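The Yellow Pile
A morning with the odd socks, the dark washing and a green table
9 April 2022

Laundry day at Floltari starts late. Kettle first. Then the big table with the green top, then whatever came out of the machines overnight, tipped out and left to sort itself. It doesn't.

Floltari is a shared wash house, 18 households, one long room behind the old Zondlow bakery. You pay 80 pence a load and you bring your own powder. Folding is free. Folding is also where everyone gets stuck, me included, and I've been writing about housework for this magazine since I could hold a peg.

My method, such as it is. Pick the thing up by whatever corner comes to hand. Give it a good swing. Let it drop and see what shape it wants to be. Mustard yellow is my weakness — towels, tops, the lot — and it all goes in together becuase it bleeds.
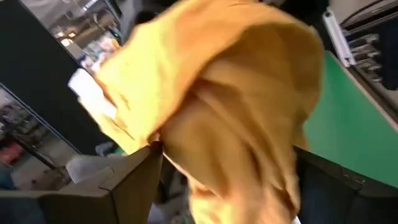 Then flat on the table, sleeves in if it has sleeves, thirds if not. Smooth with the side of the hand. Don't fuss over the edges, the cupboard won't notice.

Colours next. Yellows to the edges, pale peachy things off to one side, greys in the basket. A mesh basket is best, air gets through and you can see what's lurking at the bottom. Mine came from Cleludus years ago and has outlived two washing machines. Plastic ones split at the handles. Wicker snags.
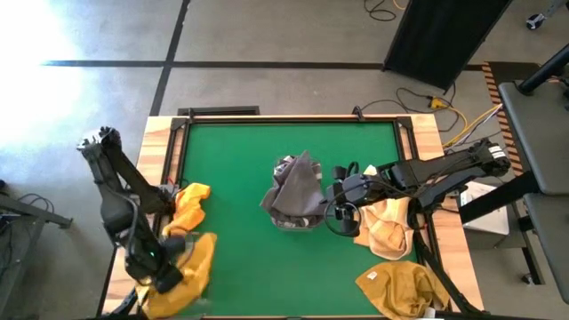 Labels are the other thing. Read them once, properly, when the item is new, then you can ignore them with a clear consience. I cut out the scratchy ones and regret it every September when the woollens come out and I can't remember what's what.

Time? 20 minutes for a full basket if the radio's good. Longer if somebody has left a jumper inside out with a shirt still in it.

Ironing I skip. There's a Fukuda steamer on the back shelf at home, bought in a sale, used for one wedding. Fold it warm, stack it heavy side down, sit something on top overnight. Good enough for pillowcases.

Floltari opens at eight most mornings. Bring coins.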